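Wedari Small Parts Bin Set
Data card and readme, version 3

Summary

The Wedari Small Parts Bin Set is a collection of still photographs and accompanying text records concerning divided storage bins and the small items kept in them. It is maintained by the Zesthorpe materials storage program and is intended for people who study bin condition, storage layout, and the everyday wear of containers in shared work areas. The set replaces version 2, which contained photographs only.

Contents

The release holds 155 records covering 19 bins. Each record consists of one photograph, one condition sheet, and one line of free text entered by the person who completed the sheet. The sheets were drafted at Zesthorpe and revised after a trial at the Teixeira storeroom in April. Records made before the revision have been transferred to the new sheet. Where a field had no equivalent on the old sheet, it has been left blank.

Folders are arranged by site and then by bin. The site folders are named zesthorpe and teixeira. A plain text index at the top level lists every record with its bin number, its site, and the version of the sheet on which it was first entered.

Condition fields

The sheet records the walls, the divider, the floor, and the seams of a bin separately. Each receives a grade from 0 (no marks noted) to 3 (heavy wear over a wide area). Grades describe appearance only and should not be read as a judgment on whether a bin is fit for use. Loose items are entered by color and general shape. Part names are not used, as the same item was often known by different names at the two sites.

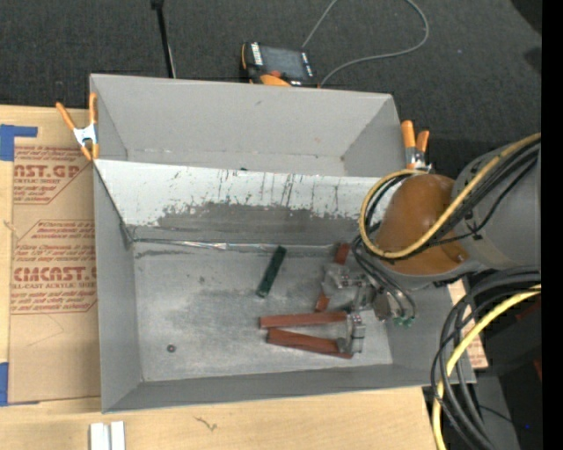
Divider wear is the field on which users of the set most often request guidance. Grading is by the worst area of the panel, and the two faces are graded separately wherever both are shown. Thin scratches alone are graded 1. A panel such as the one in the photograph, with many dark vertical scratches and a wide, irregular dark gray patch over its lower half, is graded 3, even though its upper part remains whitish. The condition of the adjoining compartments does not affect the grade. An unused rear compartment with only a few small scuffs is entered under walls in the usual way.

Floor marks are graded on the same scale. Cloudy streaks and pale scratches are entered together under a single code, FS. Dark smudges along a seam are entered under seams – not under floor – and this rule applies to all records in the present version.

Known limitations

Lighting differs between the two sites, and gray surfaces may look lighter in the Teixeira photographs. Marks on the outer walls are underrepresented. The free text line was optional during the trial, and 30 records have none. Colors of loose items were entered by eye. Green and blue in particular should be treated with care where an item is dark.

Use and citation

The set may be used for research and teaching without charge. Users are asked to cite it as "Wedari Small Parts Bin Set, version 3" and to state which site folders were used. Redistribution of the full set requires written permission from the program. Derived tables may be shared freely, provided that the original bin numbers are retained.

Corrections

Proposed corrections should quote the record number, the field concerned, and the suggested grade. Accepted corrections are listed in the file changes.txt and take effect in the next release. The condition sheet is supplied in the folder named forms, together with the earlier sheet – kept for reference only – and a short list of codes withdrawn since version 2.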